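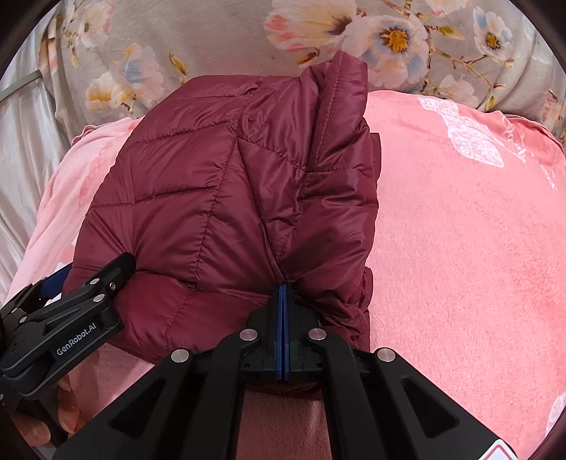 Both grippers on the puffer jacket. Pink blanket underneath.

Kana folding unit, student club review

Quick one because competition forms are due and I still have to label files. We're a student robotics club and we spent most of June on Kana, the garment folding unit from Zirnavwood. It's a course pack. Printed guide, task cards, login for the Clakitz labeling page. No hardware in it, bring your own grippers. We did the hand-held track, where you do the folds yourself holding the gripper and save each try as an episode.

Set up

Easy. Guide is 3 chapters, first one you can skip if your club has ever recorded anything. Imani Brannigan had the login going before I finished reading the safety page. Task cards are great, big type, one fold per card, and they survive being stepped on.

The cards go towel, t-shirt, hoodie, puffer. Do not jump ahead to puffer. We did. Quilting bulges wherever you aren't pressing and you end up chasing it across the blanket. Quyên Lã got good at it way before the rest of us, her trick is to pinch close to a seam and go slow. The guide says "grasp firmly near the edge" which is not much help on a thing that's all puff.

Best part for me was the approach drill. Hover open, stop, then commit. Feels silly, does clean up your episodes a lot.
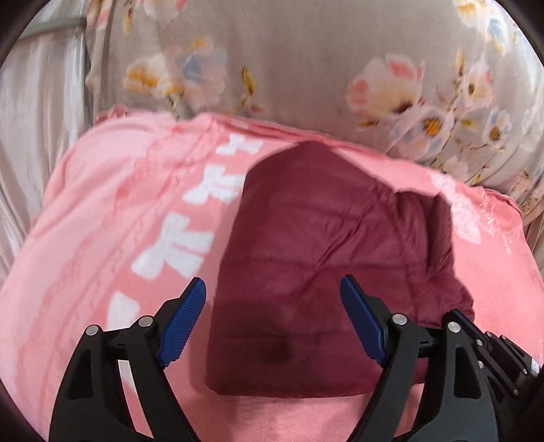

Open jaws above the folded maroon one, hover pose from the approach card.

Second best, the mistakes page. It tells you to keep the bad tries and tag them instead of deleting. Kusum Mishra had been deleting. Sorry Kusum.

Labeling

Mixed. We ended with 1,382 episodes and 736 of them are labeled as I write this. Clakitz loads fine on the club laptop but the drop down resets to "towel" every time you save. Every time. So we had 379 puffer tries marked as towels and Joana Prata sat and fixed them by hand. There's no bulk edit. For a paid pack thats rough.

Pinch tasks are labled start / hold / release and nothing else. I wanted a tag for re-grips. We put it in the notes box.
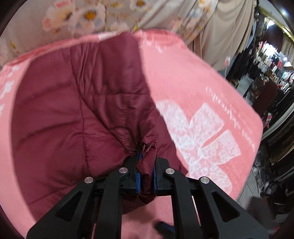

What I didn't like

Puffer card needs more on gathering. When you pull from one point the whole thing comes to a peak with wrinkles fanning out, and the card drawing shows a flat neat corner. Ours never looked like the drawing.

One hand or two? Card 9 says one, chapter two says two. We wrote to Zirnavwood and got a nice answer from a Gheorghița Hodoroagă, two is right, fix coming in the next printing.

Also the spiral binding. Pages rip out.

Would we buy it again

Yes for the cards and the drills. Get the Nigam spreadsheet add-on if they'll bundle it, and do your labels there first, then import. Four out of five, would be higher if the drop down got fixed. Will update after the competition if I remember.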